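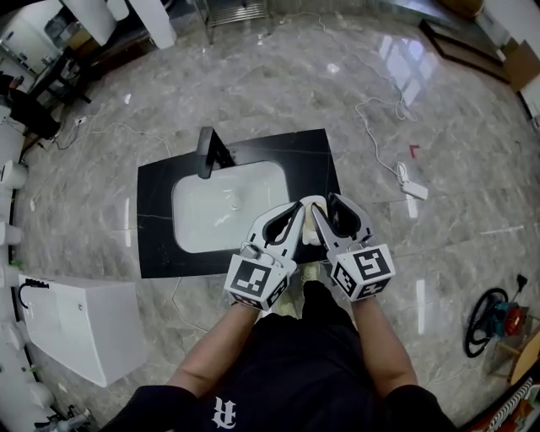
Black stone vanity top with faint white veining, on gloss grey marble-pattern tile.

3 min read

PRESS RELEASE - for immediate use, 21/10/2023

Donlow to open second salvage yard in Estascombe

Donlow, the bathroom and kitchen salvage firm, is to open a second yard at the old Drorkell bus depot in Estascombe. Doors open next month. Trade and public both welcome, no account needed.

The new yard will take used and surplus worktops, vanity tops, basins, baths, taps and tiles. All stock is cleaned, measured and priced on site. Delivery within 13 miles, charged by weight.

Stone is the big one. Builders ripping out a bathroom often put the vanity top straight in the skip, even when there's years left in it. Last year Donlow took in 3,728 items at its first yard and sold on 2,740 of them. Most of the rest is still in stock, and a fair bit of that will move over to Estascombe for opening week. Some pieces were cracked past saving and went for hardcore.

Cutting and edge polishing will be done by Sönmez Stone, who are taking the smaller shed at the back of the depot. Customers can pick a slab, have it cut to size and collect later the same week. Basin and tap holes cut to order. Sönmez will also do repairs on tops bought elsewhere, bring a photo and the measurments.

The depot has been shut since July last year. Work so far: new roof lights, a level floor in the main shed, racking for slabs, a proper loading bay. The old ticket office will be the till and there'll be tea. Parking is off Drorkell Road, not the High Street side, please tell your drivers as the High Street gate is staying locked.

The yard creates 7 new jobs, all full time. Two are still to fill, one yard hand and one driver. Forms from the first yard or by post.

Anyone with items to offer can bring them along from opening day. Please no plastic baths, no broken toilets and nothing with the pipework still on. Tiles in full boxes prefered but part boxes looked at if they're all one batch.

Opening hours: Monday to Saturday, 8am to 5pm. Closed Sundays and bank holidays.

ENDS

Notes to editors
Donlow buys and sells used bathroom and kitchen fittings.
Press visits to the depot by arrangement in the week before opening. Sturdy shoes please.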